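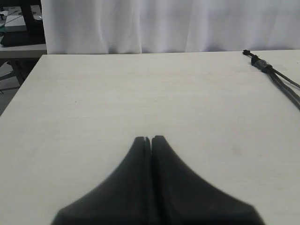 Krystyna reckons a pale table is asking for trouble, and she told me so again on the phone last night. Get a dark one, she said, and you'll never see a mark on it again!

Search this diary Go

June 13, 2020
Posted by Bożena Sadowski

Well, I like my pale table, marks and all. I gave the top a proper going over this morning (warm water, a drop of washing-up liquid, the old blue cloth) and it came up nicely, apart from one beigey smudge that won't budge. Tea, I think, or possibly that soup from November. I had a go with bicarb, then lemon, then got cross and made a coffee. With a coaster, Krystyna, before you ask.

The black cables are still in the corner. I keep meaning to find them a home and I keep shoving them towards the back edge instead, where they slither about looking untidy. There's a box in the hall cupboard with 11 others in it and I couldn't tell you what half of them belong to. Tomorrow, maybe!

Had a look at the Tustenow catalogue over lunch, just to be fair to the dark table idea. They want 60 pounds for delivery alone, and you still have to screw the legs on yourself. No thank you. I'm going to try a bit of cream cleaner on the smudge after tea and then leave the poor thing be.

Recent entries
The hall cupboard, part two
Rain all day at Sitgate
Krystyna's plum cake, my version
New curtains, old rail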